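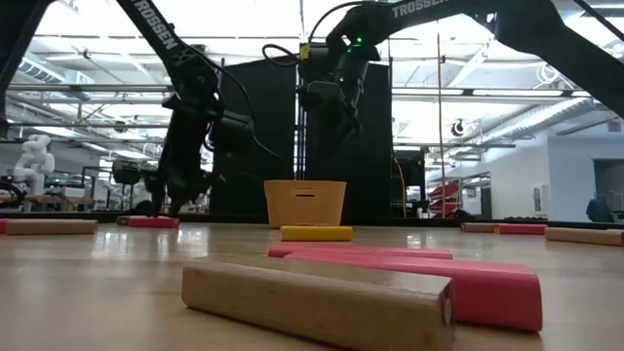
If you live on the brushy side of Dulside, fire season starts in May whether or not you've cleaned your gutters. You should pack a go-bag before then, and you need a bin to keep by the door for the things that won't fit in it. Small is fine, and orange-tan or some other color you can find in smoke and bad light is better than the tasteful gray one. Mine is small because I've met myself, and a big one would have a waffle iron in it.

Step 1. Papers first
Insurance policy, IDs, the deed or lease, prescriptions. Copy them and put the copies in a zip bag. Xiuying Yan, two doors up from me on Skusska Road, evacuated with a folder marked IMPORTANT that held 32 expired pizza coupons. Open your folder and look.

Step 2. Clothes you can walk in
Long cotton pants, a long-sleeved cotton shirt, boots, wool socks. Leave the fleece. Synthetics melt, and you'll be near embers.

Step 3. Masks, water, light
Pack 2 N95 masks per person. A bandana looks terrific and does very little. Add water, a headlamp, and spare batteries that you have tested this decade.

Step 4. Write down two ways out
The Tosik bridge is everyone's first choice, so picture it with everyone on it. The back road through Wei is longer and has potholes with their own weather, but it goes the other direction. Drive it once in daylight.

Step 5. Prep the house, if there's time
Shut every window and door and leave them unlocked. Move the doormat, the patio cushions and the propane tank away from the walls. Leave a porch light on so crews can find the place. Don't leave the sprinklers running, as they pull down the pressure the engines need.

Step 6. Go early
Baoshan Li waited for the official order last time and spent the evening in a line of brake lights with three cats and one carrier. If you're asking whether it's time, put the bag in the car.

Check the bag again when the clocks change. Eat the old granola bars or throw them at something.

Last updated 21 March 2019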